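The best thing in my house costs nothing to run, has no moving parts and sits by the front door waiting for my keys. It's a basket. I have become a basket person over the past couple of years, and I'd like to make the case for everyone else becoming one too, or at least for giving the humble open container a fairer go than it gets in most writing about tidy homes.

Most of that writing is about lids. Lidded tubs, lidded jars, drawers inside drawers, cupboards with doors that hide other cupboards. I went through a long lidded phase myself. When we moved into the flat on Harkus Street I bought a stack of clear tubs and a label maker, and spent a whole weekend in December sorting our belongings into categories so fine that we needed a list to find the list. Batteries (round). Batteries (square). Cords, known. Cords, unknown. It looked marvellous. By the end of summer every tub had a pile of things sitting on top of it, because taking off a lid is a job, and putting something on top of a lid is not.

That was the moment the penny dropped for me. The pile on the lid was the real storage system, and it was working beautifully! Everything in it got used, everyone knew where it was, and it only looked bad because it had nothing around it. So I put something around it.

## The case for no lid

A household runs on hundreds of tiny acts of putting down. You come in with mail, sunglasses, a dog lead, a library card, half a packet of mints. You're tired, the phone is going, somebody wants to know what's for tea. Whatever you do with those things in the next two seconds is your actual organising system, whatever you might have planned for it on a calm morning with a cup of coffee.

An open basket takes two seconds. You can do it one-handed, in the dark, while talking. I love that about it. Kids can do it, visitors can do it, and my father-in-law, who has never knowingly put a thing away, does it without being asked.

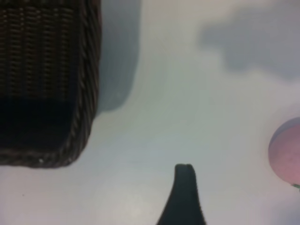
*A thick braided rim, and my favourite part of any basket.*

And it can be handsome while it does the job. I get quite worked up about weave. A plain tub is the same all over, but woven wicker has bands and ribs and a bit of shadow in it, and it looks different in the morning from how it looks at night. You can leave it out on a bench or a table and it belongs there. A tub on a table always looks as though it's on its way somewhere else.

There's a shop in Drorkden, about an hour's drive from us, that sells nothing but baskets and brooms. I went in for one small one and stayed until they started sweeping around me (with very good brooms). The shelves go right up to the ceiling. There were egg baskets, bread baskets, deep ones for firewood, shallow ones for drying herbs, and a great round thing I couldn't work out at all until I was told it was for carrying a cat to the vet. I'd gone in thinking of a basket as one object. I came out thinking of it as a whole family of answers to the question of where to put things, most of them worked out long before anyone had a label maker.

## But what about the mess?

I hear this one often, and it's a fair point. An open basket shows you what's in it. If what's in it is a tangle of receipts and dead pens, you'll be looking at a tangle of receipts and dead pens.

Good, I say. You should be! A lid lets you forget. I once paid for a storage unit at a place called Plura for most of a year, $153 a month, and when I finally went to empty it I found I couldn't have named more than a handful of the things inside. Every single box was beautifully labelled. I gave nearly all of it away in an afternoon and have missed, so far, one cake tin.

With a basket, you get a small nudge each time you walk past. Once it's full, it's full, and things start sliding off the top and you have to deal with them. That limit is worth more to me than any amount of clever shelving. Our door basket gets tipped out onto the table whenever it starts to overflow, the rubbish goes in the bin, the rest goes back where it lives, and the whole business is done before the kettle boils.

I'll admit there are things that shouldn't go in one. Flour, obviously. Sewing pins, unless you enjoy surprises. Tax papers want a folder, and anything a toddler could swallow wants a high shelf and, yes, a lid. I'm keen, but I'm not silly about it.

## Start with one

If I've brought you even halfway round, please don't rush out and buy a matching set. Matching sets are how the tub people get you. I did a sum once on what I'd spent on storage products over the years, going back through old statements, and it came to $3,294. I had to go and stand in the garden for a bit. The Vida modular cubes alone were $400, and they're now holding up tomato seedlings.

One basket will teach you more than a catalogue will. My advice on choosing it:

- Find your pile first. It'll be on the end of the bench, or the bottom stair, or that chair. The basket goes exactly there, even if you think the pile ought to live somewhere else.
- Go wider than you think and shallower than you think. Deep baskets are lovely for blankets, but small things sink to the bottom and stay down there for years. 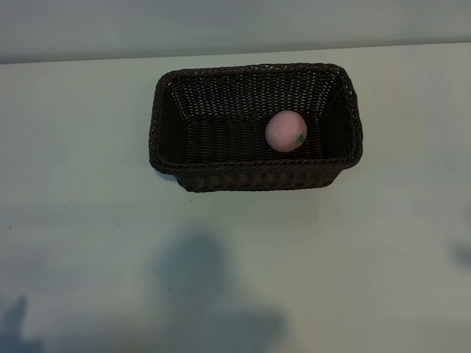 - Run your hand along the inside before you buy. If it snags your skin, it'll snag your jumpers, your scarves and your good tights.
- Pick it up by the rim with one hand. A rim that flexes a lot when the basket is empty won't be much fun when it's full of apples.
- Don't be snobby about second-hand. Op shops and garage sales are full of good baskets that came into the world holding somebody's Christmas hamper, and they cost next to nothing.

Give it a month before you add another. You may find that one does it. We've ended up with five, which I'm told is plenty, although there's an odd corner on the landing where scarves have begun to gather, and I've been meaning to get back to Drorkden before the weather turns.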